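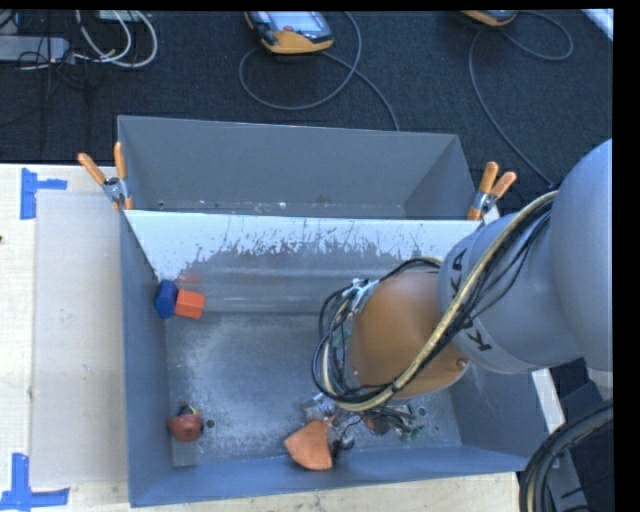 1/15

Okay, I finally watched Estorham last night, the western everybody at work has been bugging me about since May. I have thoughts. Long thread, mild spoilers, get a snack.

2/15

First thing – it's slow. Like, a guy saddles a horse for what feels like a whole song. I loved it. My couch partner (the dog) did not.

3/15

The setup: a washed-up deputy rides into a town called Miltmont to bring back a prisoner, and the prisoner turns out to be the only one there who'll talk to him. That's the movie. Two guys and a lot of wind.

4/15

I bought the disc because it isn't streaming anywhere I pay for. Found it used for 15 bucks, case a little cracked, disc totally fine.

5/15

Runtime is 161 minutes on the back of the box. I paused twice, once for popcorn and once because I needed a minute after the river crossing. If you've seen it you know.

6/15

The music!! It's mostly one fiddle and somebody stomping on a floor. I've been humming it all morning and I can't find the soundtrack for sale.

7/15

Stuff I didn't love: the banker subplot. He shows up, makes a speech about the railroad, leaves, and comes back an hour later with a different mustache.

8/15

Also the night scenes are DARK. I turned off every lamp in the apartment and still missed who fired the first shot in the barn.

9/15

The extras are better than I expected. There's a making-of that runs 21 minutes and a commentary where they mostly argue about hats.

10/15

Somebody asked if you need to see Adum first. Nope! Same director, different story, though the saloon set looks awfully familiar.

11/15

If you only have time for one, I'd still go with Adum. It's shorter and meaner and the ending had me yelling at the TV.

12/15

The last half hour of Estorham might be the best thing he's shot, though. Hardly any talking, just the two of them at that kitchen table.

13/15

I gave it four stars on my list – took one off for the banker.

14/15

Next up is Kushnir, the submarine one. I hear it's loud. Going in with no trailer, so please keep the replies clean for me.

15/15

And if anyone has a spare copy of the Adum disc with the deleted scenes, I'll trade you Estorham for it. Mine only has the trailer.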